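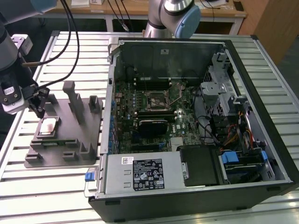 Item 1. Outstanding matters on the pump log. Zustosholm Irrigation Scheme, operations meeting, 2018-12-14. Present: Mei-kuen Hsiao (chair), Chun-yin Wan, Siu-fong Lui, Wing-sze Peng (minutes). Apology: Fung-ping Chou. The minutes of the previous meeting were accepted with one correction: the closing level at the Pletano offtake should have been given in metres, and the word "nominal" removed. Mr Wan reported that the pump log up to April has been copied to the office server and checked against the paper sheets. The older readings are held on desktop towers of the kind that can be opened flat on a slatted bench with the side panel off, as shown, and a unit with an empty CPU socket is of no use for reading them back. He asked that members look for paper originals before requesting recovery of any file. Agreed.

Item 2. Channel levels and flow. Levels in the main channel have held within the operating band since the gates were reset. The lower reach is still slow to respond after an evening order, and two users at the tail end received their water late. Ms Lui considers the cause to be weed at the second culvert, with some contribution from the worn seal on the drop gate. Mr Wan does not agree that the seal is significant at present flows. It was decided to clear the weed first, hold the orders steady for a week, and read the gauge boards morning and evening.

Action: S. Lui to arrange clearing. C. Wan to read the boards and enter the readings on the common sheet.
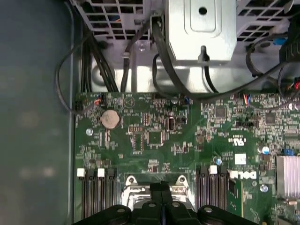
Item 3. Meter replacement. Six of the old propeller meters have been pulled from the eastern laterals and sent to Chung for bench testing. Results for four are back. Three were within tolerance. The fourth under-read at low flow and will be written off. The remaining two are expected before the office closes. The chair noted that a replacement meter body now takes longer to arrive than the old pattern did, and that spare gaskets should be ordered with it. Ms Peng asked whether accounts on the under-reading meter would be revised. Under rule 36 of the scheme, no back charge applies where the user did not know of the fault. The account will stand.

Action: W. Peng to write to the user and place a copy on file.

Item 4. Water orders and the Meleo form. The Meleo order form has been in use since the start of the season. Most users now lodge orders through it, but phone orders continue from the western side where reception is poor. Ms Lui reported two double entries, both from users who phoned after submitting the form. The duty officer is to check the form before entering a phone order. A request to shorten the notice period was discussed and not supported, as the travel time from the storage to the tail end already takes up most of it.
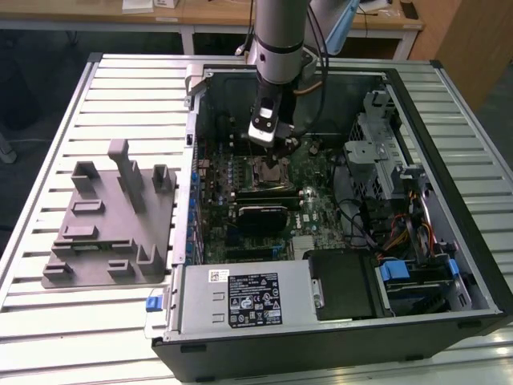

Item 5. Access track and culverts. The track beside the storage is passable to light vehicles only. Gravel was quoted by the tonne, delivered, with spreading extra. Mr Wan prefers to wait until after the first autumn rain so that the soft section can be found properly. Ms Hsiao asked that a sign go up at the top gate in the meantime. The load limit plate at the first culvert is faded and should be replaced on the same visit. A spend of up to $1,000 was approved for the two signs, fixings and labour.

Item 6. Records and equipment register. The register has not been brought up to date since the move from the old depot. Pumps, meters and gate motors are listed under their former locations, and office equipment is on a separate sheet with no serial number column. Ms Peng will merge the two sheets and circulate a draft. Entries for computers are to state whether the processor is fitted.

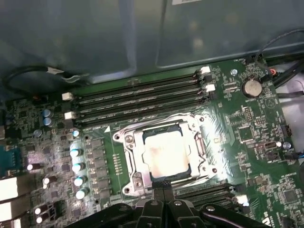 Item 6: processor seated in its retention bracket on the motherboard.

Item 7. Other business. Mr Chou asked by email that the minimum level for stock water be put on the next agenda. Accepted. The key to the chlorine store is to be signed out in the book and returned the same day.

The duty roster for the holiday period was tabled. Ms Lui and Mr Wan will exchange their second and third weeks.

Meeting closed 11.40 am. Next meeting to be called by the chair.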